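4. Evaluation of the Plekata Simulation Kit

The Plekata kit, sold by Brornevitz, gives a small laboratory a ready virtual cell for testing arm programs before they are moved to hardware. We reviewed the standard package, which includes one six-jointed arm, a gripper, and a room model with tiled floor. The arm stands beside the work surface, and the gripper points down toward the tray from above (Figure 2).

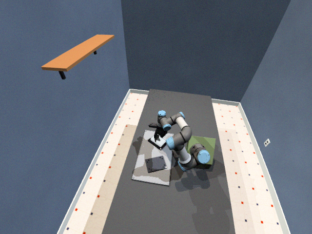 We used the default controller and changed only the speed limit. In total we ran 186 trials, divided between a slow and a fast setting. The slow setting failed in 22 trials and the fast setting in 36. Most of the failures came from a wrong height at the moment of closing the fingers, and the log file reports this error in a clear way. The license costs 990 dollars for one computer, and it is paid once.

Compared with the Nelasard package, which we used in our earlier work, the installation was easier, but the manual is short and some commands are explained only in the help menu. We also found that shadows in the rendered views are soft and can cover part of the table top, so a user who trains a vision model should check the light settings first.

Figure 2. The simulated cell, with the gripper pointing down over the square tray.
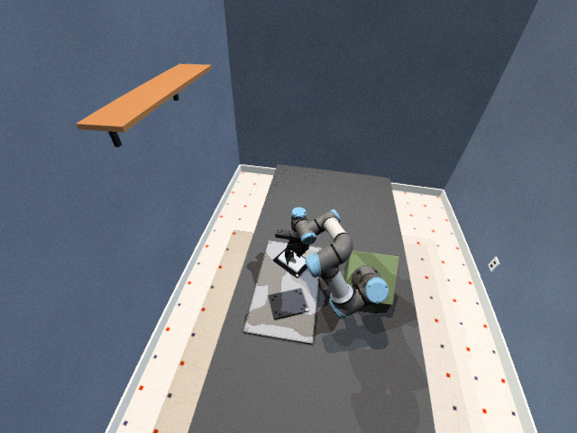
Can the kit be used without a real arm?

A real arm is needed only for the last transfer step. All programs in this section were written and tested inside the simulation.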